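4.3 Checks before an episode is recorded

This section applies to all household episodes run in the Loranier simulator with the two-arm Roy model. It replaces the March version. Episodes recorded under the old rules stay valid but must keep their original rule tag.

Before you start

You need an operator account, a calibrated pair of hand controllers, and a scene file that has passed the Clulumska scene check. Do not edit a scene file after it has passed. If something has to be moved, save a copy under a new name and run the check again.

1. Load the scene and wait until the status bar reads READY. Objects may shift slightly while physics settles. Do not touch the controllers during this time.

2. Open both grippers fully. An episode must never start with a gripper closed or with an object already held.

3. Bring both arms forward to the start pose. Keep the grippers clear of the furniture and of anything standing on it. 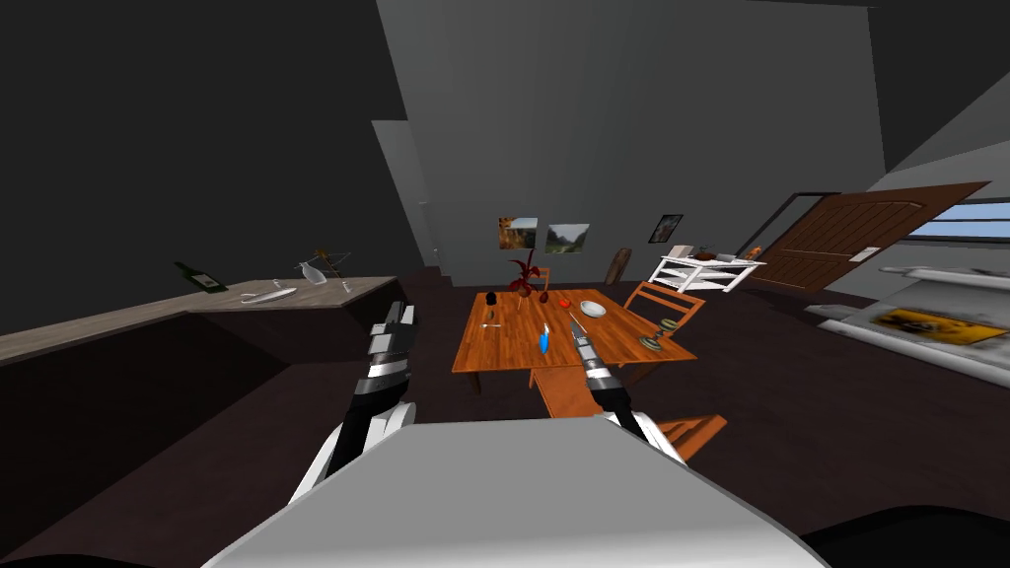

4. Compare the object list in the side panel with the task card. Every object named on the card must be in the list. Extra objects are allowed and should be left where they are, including glassware and items lying on their side.

5. Read the task sentence once in full. If it can be understood in two ways, reject the card with code T2 and take the next one.

6. Press RECORD, hold still for 2 seconds, then begin.

Caution: Contact between an arm and a table, chair or counter above the force limit ends the episode. Do not restart from the point of contact. Reset the scene and go back to step 1.

4.4 Approaching handles

Drawers and doors cause most of the rejected episodes at Pomitbridge, usually from fingers that close too early. Switch to the wrist view before the final approach.

1. Stop short of the handle with the fingers open.

2. Turn the wrist until the fingers can close across the bar, one on each side.

3. Move in slowly. Do not correct the angle once a fingertip has passed the bar. Back out and line up again.

4. Close, pause, then pull in line with the travel of the drawer or the swing of the door.
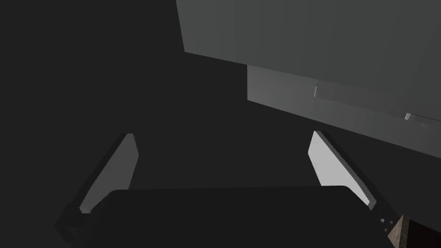
Figure 4-2. Wrist view with the fingers open and a handle ahead, upper right.

Note: An episode may run to 3,000 steps. The operator display shows a warning at 1,250 steps if no object has been touched. The warning does not stop the recording.

Questions about reject codes go to Lindalva Barbosa. Include the episode number and the scene file name.

Section last revised 16 May 2025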